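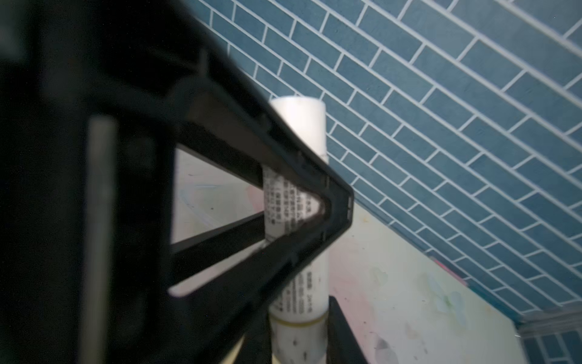 Finbarr Quinlan, project student, gripper and logging

Slip and late release during tube handling: report on the June fault

1. Background

The Remmont project uses a two-finger gripper to pick upright tubes and containers from a tabletop and set them down again at a marked position. The arm is run by a controller that we refer to by its project name, Lurkevell. Euan Niven wrote the motion scripts. I was responsible for the gripper settings, the wrist camera mount and the logs.

The work surface is a worn tabletop next to a tiled wall. The wall limits approach from one side, so all grasps are made with the fingers coming down on either side of the object and the wrist held at a fixed tilt. Objects are plain household items with smooth plastic sides. They were chosen because they are light and cheap to replace.

2. What happened

The fault was first logged at cycle 1016 of the long run. The fingers closed on a tube, the controller reported a good grasp, and the arm began to lift. The tube turned between the fingers and dropped back onto the table. The controller did not report a loss. It carried on to the place position, opened the fingers on nothing, and logged the cycle as complete.

The same thing happened twice more before the run was stopped by hand. In the last case the fingers opened late, after the arm had already started to move away from the place position. The tube was dragged sideways and fell toward the wall. Euan pressed the stop button. No one was within reach of the arm and nothing was broken.

A total of 3 bad cycles were found in the first pass through the log. A second pass, using the finger position readings instead of the controller's own status, found others that had been marked as complete. These are treated in section 4.

3. Equipment state at the time

Grip force setting: 3000 (controller units, no conversion supplied)
Finger pads: original, not changed since assembly
Wrist tilt: as in the project plan
Camera: wrist mounted, facing along the fingers
Stop button: on the bench edge, tested that morning

The grip force setting had been lowered in the previous week to avoid marking soft tubes. The change was written in Euan's notebook but not in the shared settings file. I restarted the controller from the shared file at 8 in the morning and assumed the older value was in use. It was not, as the controller keeps its last force value through a restart.

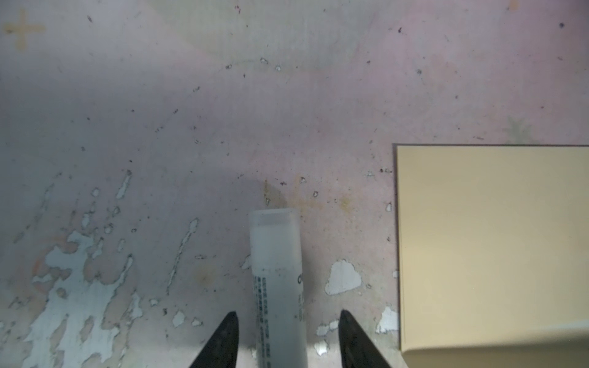
Page last changed: June, by F. Quinlan

4. Findings

The run covered 2443 cycles in total, including those done after the fault was first logged but before we noticed it. Replaying the finger positions showed that a held tube stops the fingers at a steady gap. When a tube slips out, the gap closes further. The controller checks the gap once, at the end of the closing move, and never again. Any loss during the lift is therefore missed.

The late release had a separate cause. The open command and the retreat move were sent together, and the script relied on the gripper answering first. When logging was heavy the gripper answer came after the arm had begun to move. Papadopoulos, our supervisor, had raised this order of commands at the design review. We had left it alone as it gave no trouble in short runs.

We looked at whether the table was part of the problem. The coating has worn away in patches and the surface is chipped in places. Tubes stood on bare patches were tried against tubes stood on sound coating, with no clear difference in the rate of slip. The table was ruled out as the main cause, although the test was small.

5. Changes made

The gap is now read throughout the lift and the transfer. If it falls below the held value, the arm stops where it is and waits for a person.

The retreat move is not sent until the gripper confirms it is open.

The force value is written by the script at every start and printed at the top of the log.

The Clillau pads (softer, ribbed) have been ordered but not fitted. Results with them will go in the final report.

6. Open points

The hold-and-wait stop leaves the arm raised over the table. Clearing it means reaching under the wrist, so power to the arm must be off first. A lower parking position has been proposed by Euan and is not yet tested.

The count of missed losses depends on the gap threshold. A tube that turns without leaving the fingers does not change the gap enough to be seen, and we have no way at present to find those cycles in the old log.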